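Plernel sorting diary: the gallery

Hello again, and welcome to the gallery bit of the newsletter, where I'm meant to keep it short and let the work do the talking (we all know how that goes). It's been a busy stretch for the planning side of Plernel. The grasp detector finally stopped being the thing everyone moans about, so now it's my turn, and most of what I want to show you is bottles in one cup, cans in the other, and the code that decides which arm gets to move first.

A bit of background for anyone who joined at the Toledo meet-up. We used to run the whole sort as one long script, and if a grasp failed you started again from the top. Somkiat Rojanasak ripped that out in October and gave us a proper task queue, with each arm asking for its next item when it's free. I love it. I also broke it twice in my first week, sorry Somkiat!
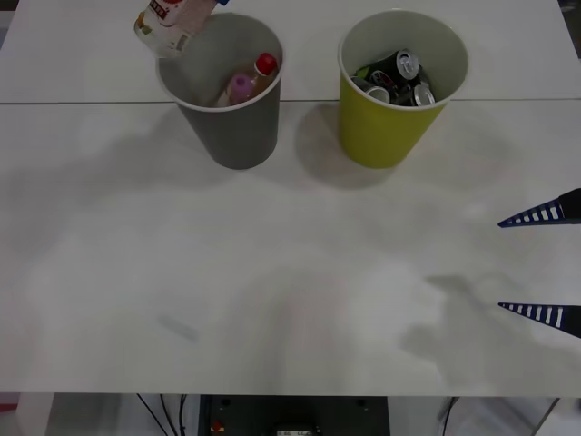
Issue 18, page 9

Bottles to the grey cup, cans to the lime one. The white bottle is over the grey cup with its lower end tilted towards the opening, and that tilt comes from the new drop planner. The old one insisted on bringing everything in dead upright, which was lovely for cans and hopeless for anything tall going into a cup with stuff in it already. Now it tries a fan of angles, throws away the ones that would clip the rim and picks the cheapest of what's left.

See the open gripper over on the right, well clear of both cups? I'm very fond of that one. Each arm has to reserve the space above a cup before it goes in, and the other waits outside with its fingers open until the reservation is dropped. My first version locked the entire table, so you basically had two arms taking turns like people at a narrow gate. Locking per cup took about 30 lines and one very long evening.

The classifier is still the Joreson model, retrained on 2,427 labelled crops. Dark cans with a silver top are fine now. Clear bottles are my least favourite thing in the world, because the depth reading goes straight through the plastic and the planner thinks there's free space where there's a bottle. For the moment I pad the mask outwards and hope for the best, and if you've got a better trick I'd really like to hear it.

All the logging goes through Jandex, so you can replay any run with the reservations drawn on top (turn on the "holds" layer, it's off by default and I've no idea why). The drop planner is on the main branch. The retry logic isn't yet, as I'm still arguing with myself over how many goes a crushed can deserves.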